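3.2 Household setting and handling of the cloths
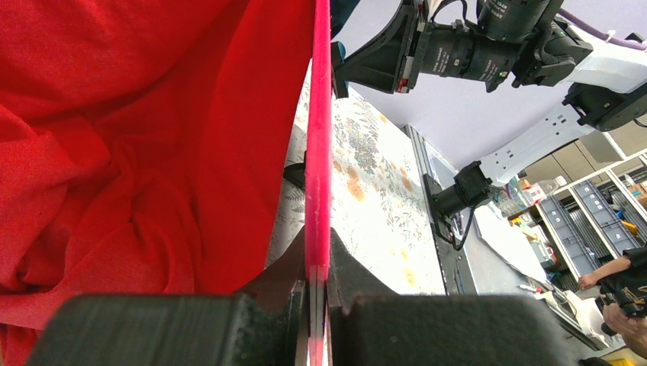 The folding trials were moved out of the textile laboratory after the first round, in which all cloths had been handled on a bare steel bench. Handling on bare steel proved a poor model of what people do at home. Most domestic folding takes place on a table that already has something on it, very often a tablecloth, and the lower cloth affects how the upper one slides, bunches and settles. We therefore set up the second round in a furnished room at the Tarnitz site, with a covered table placed against a painted wall.

Figure 2. Red cloth and pink-red board at the covered table, with the floral tablecloth behind.

The tablecloth has a white ground with a printed pattern of small flowers and leaves in orange, peach and olive green. A patterned ground was preferred over a plain one for two reasons. First, it is closer to the table linen reported in the Gremow household survey, where printed cloths were more common than plain ones. Second, small repeated motifs make it easy to see when the tablecloth itself has been dragged by the work done on top of it. A shift of one motif is plain to the eye, while the same shift on a plain cloth tends to go unnoticed until the hem is out of line with the table edge.

Cloths to be folded were taken from the Rurnero set, which covers light, medium and heavy household fabrics in solid colors. Solid colors were kept throughout so that a cloth could be told apart from the tablecloth at every stage of the fold, including when it was fully crumpled. The red cloth (Figure 2) is the largest of the set. When dropped without being smoothed, it forms deep folds whose depth is hard to judge by eye, as the lit ridges and the shaded hollows differ strongly in tone. We treated this as the hardest starting state and recorded it separately from the flat and half-folded states.

A thin plastic board was included as a folding aid. Boards of this type are used in shops and in some homes to give a straight edge to fold against and to keep the width of the stack even. Thin boards have a practical drawback: seen edge-on, they present a very narrow profile, and a glossy surface may pick up marks with use. The board in Figure 2 shows a few pale scuffs. Boards were not replaced for light scuffing – a worn board is the normal condition in a household – but were withdrawn if the edge was chipped, as a chipped edge can snag a loose weave.

The state of each cloth before folding was assigned to one of 3 classes: flat, half-folded or crumpled. The class was judged by the operator before the first contact with the cloth and was not revised afterward. Where the operator was unsure between half-folded and crumpled, the cloth was entered as crumpled. In total, over 1,000 folds were recorded, of which 38 were set aside because the tablecloth had moved far enough to hang unevenly at the near side of the table.

No attempt was made to clear the table of small items between folds unless they lay under the cloth. Following the protocol of the Panganiban study, the tablecloth was pulled straight at the start of each session and smoothed by hand from the center outward. It was washed once, in March, and dried flat without pressing. Slight creases left by washing were accepted. Pressing was ruled out after a short check showed that a freshly pressed tablecloth let the heavy cloths slide more easily than one in ordinary use, and this would have favored the board-assisted folds over those done without a board.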